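July, posted by Mavis Delacroix, Trusto Support

Ticket 1955: The Treker unit stops during the table-clearing routine. The customer reports eight stops in 28 attempts. Restarting the controller made no difference.

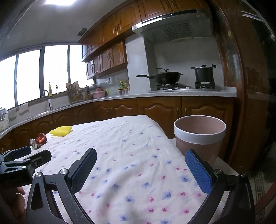

Clearing a table remains difficult for the Treker, and full kitchen use is not yet supported. Printed cloths may be misread as objects. The blue and pink blossoms should be masked before the crushed red can is assigned to the bin. Escalated to Ljubica Dervishi; status open.

Contact Trusto Support, ext. 107 | © Trusto | Back to top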